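Projects > Village Kitchen > Reports to funders

Seppälä Village Kitchen: progress report for the second half-year

Last updated: Wednesday, September 22, 2010

The short version is that the lunches are going really well and the garden is going better than any of us dared to put in the application. The longer version follows, with the bits that haven't worked, as your guidelines ask for those too.

Lunches

We served 361 lunches in July, our busiest month so far. The month before we opened the side door it was 204, and I don't think the food had changed much. People coming up from the bus stop could suddenly see in, and they could smell the onions! We have kept that door open ever since and moved the coat rack, which was in the way.

Pea soup on Thursdays is still the favourite by a long way. The fish pie divides opinion. We tried a barley bake with roasted swede that the cooks loved and the room did not, so that has been dropped until the weather turns and we'll give it another go with more cheese. Prices are the same as in the first report. Under-sevens still eat free, and we would like to hold to that for the whole of next year if the grant allows.

One thing we got wrong: we planned for two sittings and only ever needed one long one. People drift in, stay for coffee, and the ones who come late don't mind waiting. The rota has been redrawn around that and the washing-up is a lot calmer for it.

The garden

The beds behind the hall were dug over in spring and we have 128 metres of row under vegetables. Potatoes did beautifully. Beans were slow and then all came at once, so there was a fortnight when you couldn't leave the building without a bag of them. Carrots were poor, short and forked, and Heikki Niskanen (who has grown carrots on the next plot for years and had warned me about the clay) has offered us his sandy end for next season. I said yes before he had finished the sentence.

The rainwater tank from Purkard arrived in good order and is connected to the north gutter. The tap on it drips. They have promised a new washer. We have hardly touched the mains for watering, and you'll see the difference on the water bill in the accounts.

Compost deserves its own paragraph but I'll be brief. All the peelings from the kitchen now go into the bays, the first bay has been turned and emptied, and it is lovely dark stuff. The mice think so too, and we have put mesh under the second bay.

Cooking classes

The evening classes were the part I was most nervous about and they've become the part I look forward to most. The bread course filled up within days and the preserving course had a waiting list. We ran an extra evening on what to do with leftovers, storing food and making a week's shopping go further, and the talk went on so long afterwards that I had to turn the lights off and on.
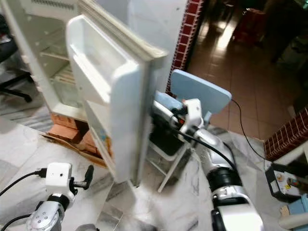
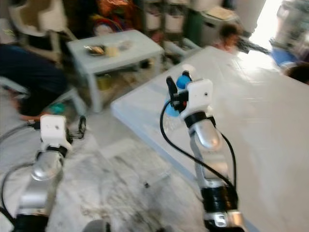 For the autumn we have jam, soups and a beginners' evening for people who have never cooked a proper dinner. The recipe sheets are being rewritten in plainer language with all the measures in grams and decilitres. The old ones had cups in one place and spoonfuls in another, and we had a very salty rye loaf as a result.

Money

We are slightly under budget on ingredients, thanks to the garden, and slightly over on electricity. The oven we bought from Trornix is bigger than the old one and we use it every day, so I expect that to continue. We would like your permission to move the underspend on ingredients across to cover it. The Liter account for milk and cream is paid up to date.

Next six months

A second long table for the far end of the hall, the carrot experiment, and a proper store for the winter potatoes. I'd also love to try a Saturday breakfast once a month, and will send a costing for it separately.

Thank you again for backing this. It is a joy to write these reports.

Comments

Marjut: The leftovers evening was brilliant, please run it again. I still have the notes stuck on my cupboard.

T. Lehto: Glad to see the barley bake may come back. Some of us liked it!

Old Plot 6: Go easy on manure if you're putting carrots in the sandy end, they'll fork there as well.

Anni: Is the beginners' evening open to teenagers? My son would come if he could bring a friend.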